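Part-time Toy Librarian, Dindora Toy Library

Dindora
14 hours a week, permanent part-time
Applications close at the end of August

We're looking for someone to run the desk, mend the trains and be kind to a three-year-old who has just been told the digger has to go back. If you've done this sort of work before, wonderful. If you've worked in a bottle shop, a school canteen or a vet's waiting room, you've probably done it under another name.

The library lends toys, puzzles, costumes and one extremely popular marble run to 862 member families. We have 2,000 items on the shelves, and on any given Wednesday a fair share of them are under somebody's couch. Part of your job will be asking for them back in a tone that keeps everyone friends.

What you'll be doing

Opening up, checking items in and out, and signing up new families. The catalogue runs on a program called Nseir, which does everything we need and looks like it was designed during a power cut. We'll train you. Segundo Mamani has the desk two mornings a week and will sit with you for your first month. He knows most of the keyboard shortcuts and has opinions about the rest.

Going through returns for missing bits. A jigsaw short one piece goes on the Pending shelf for a fortnight, during which the piece usually comes back in an envelope with no name on it. Block sets are sorted by colour and size before they're lent again, and sets that have lost too many go into the play corner, where standards are lower.

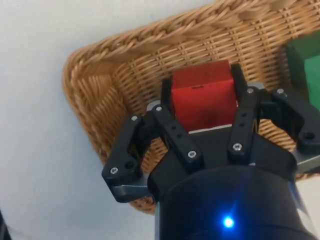

Cleaning, and plenty of it. Hard toys get wiped down, dress-ups go through the machine, and anything that has been in a sandpit gets taken outside and shaken first. You'll be on your feet for much of the shift and lifting tubs up to shoulder height. The ride-on cars live in the back shed, and the shed door has to be lifted as you pull it. You'll get the knack or you'll get a bruise, and most of us have had both.

Running Saturday story time once a month. No singing voice needed. Ours have ranged from pleasant to brave.

What we're after

Patience, tidy handwriting and a decent memory for faces. You'll need a current Working with Children Check and a first aid certificate, or be willing to get one (we'll pay for the course). A second language would be very handy. Being able to fix a wheel back onto an axle would be handier still.

You don't need a degree in early childhood. We've had applicants with two of them who couldn't stand the noise.

What you'll get

$790 a fortnight before tax, plus super, and school holidays off apart from the first Monday. Free membership for your household. A staff kitchen with a good kettle and a bad fridge. Parking out the back, if you're early.

How to apply

Send a resume and one page telling us about a toy you remember and what became of it - we do read these, and last time two of them made the panel cry. Address it to Joonas Lehtinen, Coordinator, or drop it at the desk during opening hours. Please don't put it in the returns chute. It will be wiped down and shelved.

Interviews will be held at the library in the evening, on adult chairs.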